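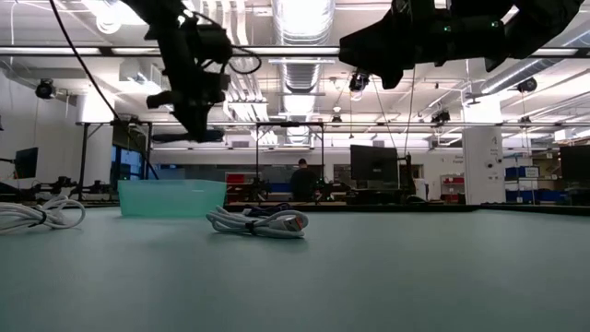

4. Equipment Planning and Cost of Ownership

4.1 Scope of the budget

The budget discussed in this section covers one two-arm workcell used for handling loose cables and returning them to open bins. It includes the arms, the grippers, the table, the frames, the overhead cameras and the monitors, together with the spare parts held for all of these. Salaries of permanent staff are left out, as is the building itself. Electrical work and ceiling mounts are counted, even though they were paid from a separate account, and readers who wish to compare our totals with those of other groups should check how such items were treated.

Planning began in September with a list of tasks. The list was short, and coiled cables were placed near the top of it. A cable has no fixed shape, so the same item may ask for a different grasp each time it is presented. We therefore expected the grippers and their fingers to wear faster than they would in work with rigid parts, and we set aside a larger share of the budget for them than the suppliers advised.

4.2 Quotations and selection

Written quotations were requested from three suppliers: Fultov, Drultura and Metwally. Each was asked to price the same package, consisting of two arms, two grippers, a controller for each arm and one year of service. Metwally withdrew at an early stage because it could not meet the delivery date. The remaining two offers were close in purchase price but differed a good deal in what they charged for service after the first year.

The Fultov offer was accepted. The deciding item was the gripper, for which Fultov sells the fingers and the housing separately. A replacement finger set was quoted at $842, against $1,796 for the sealed unit that Drultura would have supplied. On the assumption that two sets would be needed in a year, the difference was large enough to outweigh a lower price on the arms.

4.3 Items that were underestimated

Three lines of the original budget proved too small. The first was cabling and cable support. Arms that reach down over a table from above need slack in their cables at the wrist, and our first plan allowed for neither the extra length nor the spare leads. The revised line came to $1,363 for the cell.

The second was setup time. The schedule allowed two weeks for installation and calibration. The log shows around 115 hours of staff time before the first full session could be run — most of it spent on camera alignment after the arms had been mounted. These hours do not appear in any quotation, and we recommend that they be entered as a separate line in any similar plan.

The third was the supply of bins and test items. These are cheap, and for that reason they were left to the general supplies account, where they could not be tracked. They have since been moved into the cell budget and are ordered twice a year with the finger sets.

4.4 Shared use of the room

The cell was planned for a room that also holds other benches and rigs, as Figure 4 shows. Sharing lowers the cost of lighting, storage and network access for every group in the room, and it allows a common stock of monitors and stands. It also places limits on the layout. Floor space could not be fenced off in full, and the position of each frame had to be agreed upon before the order was placed, as moving a frame later would have meant repeating the calibration.

Figure 4. Left gripper over the translucent bin, with the right arm above the shared worktable and other equipment in the room behind.
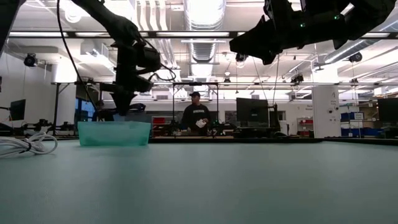 Flesenov, which was asked to review the plan before the second order, replied that the allowance for spare parts was sound but that the service line should be spread over five years, and that a second cell ought not to be bought until the first had a full year of wear records. We have followed the first part of this advice. On the second, the order has been split: the table and frames will be purchased in the current budget year, and the arms will be quoted again once the wear records are complete.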